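Kraft paper on a work table, or am I just making bin liner?

Zanik Forums > Benches, Tables and Surfaces

hunby_min
Posted 1st October

Right. I have a perfectly decent table and a talent for ruining it. Glue, ink, a mystery ring that might be tea. Min-kyu Hong at our club swears by brown kraft paper on a roll, changed when it gets grubby. Before I buy a roll the size of a small child: does it stay put, and does anyone bother marking it out? I mostly sort small parts and do a bit of bookbinding.

baltic_birch
Just buy a cutting mat like a normal person.

Obaidul T
Kraft paper, ten years now. Mine's a 10 metre roll and I change it when I can no longer tell the glue from the biscuit. Pull it tight, tape the underside, leave the top alone. If you tape the top edge you'll catch your sleeve on it and take the whole lot with you, including the glue.

zbakos
Disagree with Obaidul on the tape. Underside tape lets go in November when the heating comes on. I tape the top, all four sides, and my sleeves have survived. Perhaps his are unusually flappy.

Obaidul T
They're ordinary sleeves, Zoltán.

hunby_min
Sleeves noted. What about marking out? I'd like areas so the brass screws stop emigrating to the steel ones.

Clulis
Pencil and a long ruler. Costs nothing and you can rub it out, or pretend you're going to.

byungchul_ha
Pencil's no good on brown, you'll be squinting at it by teatime. Painter's tape. It shows up and it comes off again if you haven't left it down since the last coronation.

baltic_birch
A cutting mat comes with a grid ALREADY ON IT.

byungchul_ha
It comes with a grid of centimetres. He wants somewhere to put screws.

Jong-dae Y
With Byung-chul on the tape. One warning: a taped line is a tiny kerb. Paper slides over it fine, but anything you're trying to rule or fold across it will find the edge every single time. For bookbinding I'd keep one big cell clear and do the sorting in the others.

zbakos
Or two layers. Plain sheet on top for folding, taped sheet underneath. Peel back as required.

Obaidul T
And what's holding down the top sheet, more of your tape?

zbakos
A mug.

hunby_min
I can see where the tea ring came from. What colour tape, then, and how fussy are you about getting it square?

byungchul_ha
Blue on brown is hard to beat. As for square, do one long line off the table edge and take the rest from that. I gave up on perfect years ago. Roughly rectangular will do, the screws don't complain.

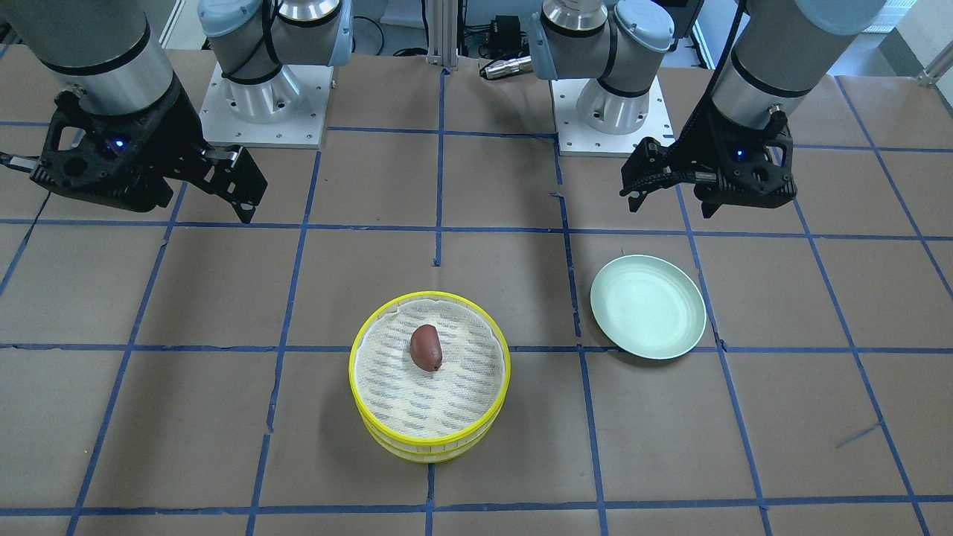
The other thing is don't make the cells too small. My first go had so many that I spent more time choosing one than sorting, and I ended up putting everything in the corner nearest the kettle. I had 18. Six is plenty for most jobs.

Clulis
18! Were you opening a post office?

byungchul_ha
I had ambitions.

Jong-dae Y
Six sounds right. Write on the paper inside the cell, not on the tape, then you can shift the lines without relabelling the lot.

baltic_birch
I'd like it recorded that my mat has cost me nothing since I bought it.

Obaidul T
Recorded. What does it look like under the glue?

baltic_birch
There's a bit of glue.

hunby_min
Roll ordered, blue tape ordered. I'm going underside for the paper and will report back when the heating's on. Zoltán, you may gloat then.

zbakos
I'll put it in the diary.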